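Course Handouts > Home & Community > Sorting and Recycling
Shares 289 | Comments 2

Session 2: Setting Up a Sorting Station at Home
Instructor: Loubna Soliman
Handout for the Winetti evening course

Welcome back! Last week we talked about where household waste goes after the truck leaves, and I loved how many of you went home and read the rules on your city's website. Tonight we get practical. By the end of the session you should be able to plan a small sorting station that fits your own kitchen, and you should feel pretty confident about drinks containers, which make up a huge share of what most of us carry home from the store.

Start with the container, then the material

Beginners often start by asking "is this recyclable?" and get stuck right away. I like to begin with an easier question: what is it made of? A drinks can is metal. A water or tea bottle is usually plastic, and so is its cap, though the two are often different plastics. A juice carton is a sandwich of paper, plastic and sometimes metal, and it goes by its own rules nearly everywhere. Once you can name the material, your local list does the rest of the work for you.

Say it out loud the first few times. Really! When my group in Busow did this exercise, we had a whole room of adults saying "metal, plastic, metal, glass" over a pile of empties, and it stuck.

Two bins or more?

My favorite home setup has two small open bins side by side, one for plastic and one for metal, with paper kept flat somewhere else (a shelf or a drawer is fine). Open bins are wonderful for learning. You see at a glance what is in there, you catch mistakes early, and there is no lid to fight with when your hands are full. If your city collects everything mixed, you can still practice with two bins and tip them together on collection day.

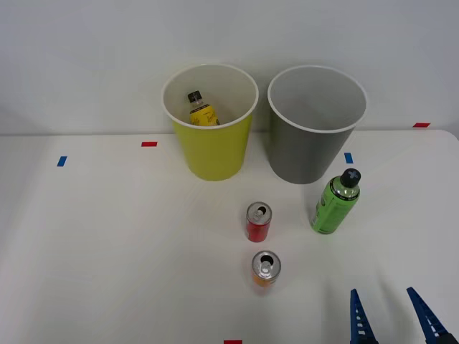
Color is the part of this I get most excited about. Pick two bins that look different from across the room and never swap their jobs. A yellow-green one and a gray one make a great pair, especially with the same white rim on both, so they still look like a set on the counter. With one plastic bottle in the yellow bin, anybody walking up with another bottle has a clue about where to put it, and the empty gray one is ready for the cans. I call this "seeding" the bin, and it works better for guests than any label I have made. (I have made a lot of labels.)

Keep your waiting area small. Most kitchens have a spot where containers pile up before anyone deals with them, and if that spot is the size of a dinner plate, you will clear it often. Give it half the counter and you will have a week's worth of cans by Friday.

Getting containers ready

Empty first. Pour out the last of the drink, give the container a quick rinse, and shake it. You do not need soap or hot water.

Caps: check your local list. Many places want the cap screwed back on the bottle, others want it off. Write the answer on a sticky note tonight and put it near your bins.

Labels: leave them on unless your city says otherwise. A full wraparound sleeve is the one to look up, as some programs ask you to peel it.

Pull tabs: leave them attached to the can. Loose tabs are tiny and easy to lose.

Crushing: again, look it up. Some deposit machines need to read the code on the side, so a flattened can may come straight back out at you. Borkowska Street's drop-off point takes them either way.

In-class activity (pairs)

Each pair gets a tray of mixed containers and two bins. One person sorts, the other names the material before the item goes in. Swap after the tray is empty. Then talk over these points together:

Which item made you stop and think?
Did you pick up a bottle that still had something in it? What did you do?
Where would your bins go at home, and who would walk past them most?

If you have time left, try it again with the bins in each other's places. It is amazing how often the hand goes to the old position!

For next time

Set up your station, even if it is two shoeboxes with colored paper taped on. Use it every day until we meet and keep a note of anything you were unsure about. Bring that note with you, plus one puzzling package for the "What on earth is this?" table. Last February someone brought a coffee pouch with a plastic valve and a foil lining, and we talked about it for most of the break.

Please rinse whatever you bring. The room at the Jevo building is small and the heating is very good.

Handout updated Thursday, February 15, 2024

Filed under: Recycling, Kitchen, Beginner Courses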